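## 3. Collecte des démonstrations

### 3.1 Principe et choix de l'interface

Nous considérons une tâche de vidage de bac, dans laquelle un bras industriel muni d'une main à doigts métalliques doit saisir un à un des objets disparates et les déposer hors de l'enceinte. La politique est apprise uniquement à partir de démonstrations humaines. Deux modes de démonstration ont été retenus : le guidage manuel, où l'opérateur déplace directement le poignet du robot en mode compliant, et la téléopération, où il agit à distance au moyen d'un dispositif à six degrés de liberté.

Le guidage manuel est souvent préféré dans la littérature pour sa simplicité de mise en œuvre. Il présente toutefois deux inconvénients dans notre configuration. D'une part, les parois inclinées du bac limitent les postures que l'opérateur peut imposer au poignet sans s'appuyer sur le rebord, et ces appuis introduisent dans les mesures d'effort des composantes étrangères à la tâche. D'autre part, la main de l'opérateur masque par intermittence l'objet visé, ce qui rend une partie des images inutilisable pour l'apprentissage du module de perception. La téléopération évite ces deux défauts, au prix d'un temps d'exécution plus long et d'une perte du retour tactile.

Le logiciel de téléopération, nommé Mamani, a été développé pour cette étude. Il transmet au contrôleur des incréments de position cartésienne et d'orientation, filtrés par un passe-bas du premier ordre. L'ouverture et la fermeture des doigts sont commandées par une gâchette analogique. Un embrayage logiciel permet à l'opérateur de repositionner le dispositif maître sans déplacer le robot ; les phases débrayées sont étiquetées comme telles, puis retirées des trajectoires avant l'apprentissage.

### 3.2 Poste de travail

Le bac métallique est posé sur une table en bois et maintenu par serrage sur son rebord. Cette fixation s'est révélée nécessaire lors des essais préliminaires d'avril : les contacts répétés des doigts avec les parois déplaçaient le bac de plusieurs millimètres au cours d'une même séance, et la calibration entre la caméra et la base du robot cessait alors d'être valable. La caméra est fixe. Elle couvre le fond du bac et ses abords immédiats, et sa pose n'a pas été modifiée pendant la campagne.

Les objets ont été choisis pour la diversité de leur géométrie et de leur rigidité. Le jeu comprend des pièces en plastique à faces planes, des corps déformables et des éléments annulaires, qui admettent des prises de nature différente (pincement extérieur, pincement de la paroi de l'anneau, compression). Avant chaque épisode, ils sont versés dans le bac sans disposition imposée. Les recouvrements partiels sont conservés, car ils obligent l'opérateur à décider d'un ordre de saisie. 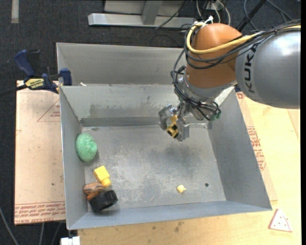

**Figure 2.** Phase de levée pendant une démonstration. L'objet jaune et noir est tenu entre les doigts du préhenseur, au-dessus du fond du bac ; les autres objets restent à saisir, dont un groupe contre la paroi gauche.

Chaque épisode est découpé en quatre phases : approche, fermeture, levée et dépose. La segmentation est effectuée automatiquement à partir de la consigne d'ouverture et de la hauteur du poignet, puis vérifiée à la main. Les frontières entre fermeture et levée sont les plus délicates à placer. Les opérateurs expérimentés amorcent en effet la remontée avant la stabilisation complète de l'effort de serrage, tandis que les novices marquent un arrêt. Nous avons choisi de fixer la frontière au premier instant où la vitesse verticale dépasse un seuil constant, identique pour tous les opérateurs.

### 3.3 Protocole et opérateurs

Les opérateurs ont reçu une consigne écrite commune. Celle-ci précise l'état initial du robot, la zone de dépose et les conditions d'abandon d'un épisode, mais ne prescrit ni l'ordre des objets ni l'orientation de la prise. Une séance de familiarisation précédait l'enregistrement ; les données correspondantes ne figurent pas dans le corpus.

La campagne a produit 2602 démonstrations segmentées. Après exclusion des épisodes interrompus, des prises perdues pendant la levée et des enregistrements présentant une désynchronisation entre images et positions articulaires, 1655 démonstrations ont été conservées. Parmi les épisodes exclus, 53 l'ont été à la suite d'un arrêt de sécurité du contrôleur, déclenché par un contact avec une paroi. Les échecs de prise ont été archivés séparément. Ils ne servent pas à l'apprentissage de la politique, mais sont employés en section 5 pour l'entraînement du classifieur de succès.

### 3.4 Représentation des données

L'état enregistré comprend les positions et vitesses articulaires, la pose du poignet exprimée dans le repère du bac, l'ouverture des doigts et l'image de la caméra fixe. L'action est définie comme l'incrément de pose à appliquer au pas suivant, complété par la consigne d'ouverture. L'emploi du repère du bac facilite la reprise des données après une nouvelle calibration, opération qui se réduit alors à la mise à jour d'une transformation rigide.

Les trajectoires téléopérées contiennent des pauses fréquentes au voisinage de l'objet, pendant lesquelles l'opérateur évalue la profondeur sur son écran. Apprises telles quelles, ces pauses conduisent la politique à s'immobiliser au-dessus de la cible. Un rééchantillonnage à longueur d'arc constante a donc été appliqué à la phase d'approche. Les phases de fermeture et de levée conservent leur base de temps d'origine, la dynamique du serrage portant une information que le rééchantillonnage supprimerait.

Une difficulté subsiste pour les objets situés près des parois. Les démonstrateurs y adoptent deux stratégies distinctes : incliner le poignet pour suivre la pente, ou pousser d'abord l'objet vers le centre. Une régression unimodale moyenne ces deux comportements et produit une trajectoire qui n'aboutit à aucune prise. Ce constat motive le recours à la tête de prédiction multimodale décrite en section 4.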